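Home | Food and Drink | Household | Places | Index A–Z

Worktop snack corner

A worktop snack corner is a small part of a kitchen counter given over to hot drinks and the things people nibble with them. It is one of the most cheerful features of the modern home kitchen, and one of the least written about! Most grow up beside a coffee machine, close to a socket and within arm's reach of the hob.

Origins of the name

The term was popularised by the household writer Irfan Yeoh, whose booklet for the Jugah Home Circle gathered notes from 141 kitchens in and near Gondora. Yeoh had set out to write about tea trays, but found that biscuits, sachets and sweets had drifted away from the tray and settled next to the machine. Older readers may know the same thing as a "nibble shelf" or, in Jugah, simply "the end bit".

Usual contents

The coffee machine is nearly always the anchor. Machines with a see-through tank at the side are a delight to live with, as the water level can be read at a glance. Beside it there may be a bottle of syrup or sauce, a spoon or two, and a lidded tub for loose biscuits, nuts or crackers. Wrapped snacks are kept in a shallow bowl or left on a mat or folded cloth, which catches crumbs and can be shaken out over the sink.

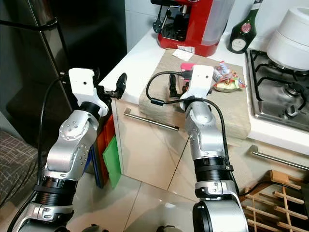
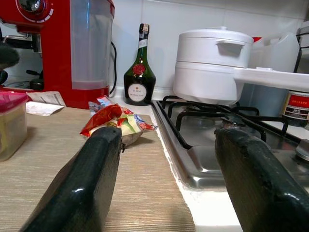
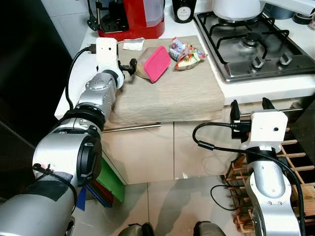
A red coffee machine, snack wrappers and the neighbouring stove.

Tidying

Yeoh's method is wonderfully simple and takes 10 minutes. Empty wrappers go first — they hide everything else — and full packets are put back in the bowl. Lidded tubs are closed and moved to the back. The cloth is lifted by its corners, shaken and laid flat again, and the worktop is wiped from the wall towards the front edge. Paper slips and leaflets belong in a drawer, although a machine's instructions may stay nearby for the first few weeks.

Foil and film wrappers should never be left near a lit burner. Yeoh advises a clear gap of two hand widths between the snacks and the hob, and more where a cloth is used. Cables are best kept behind the machine, well away from the heat.

Regional habits

In Gondora the corner is restocked in July, when the fruit sweets come in, and guests are expected to help themselves. Jugah households prefer savoury things, above all rice crackers, and many keep a second tub for broken ones (excellent crumbled over soup).

See also: Biscuit tin; Tea tray; Bread bin

Contact the editors | © Noneo Household Encyclopedia | Back to top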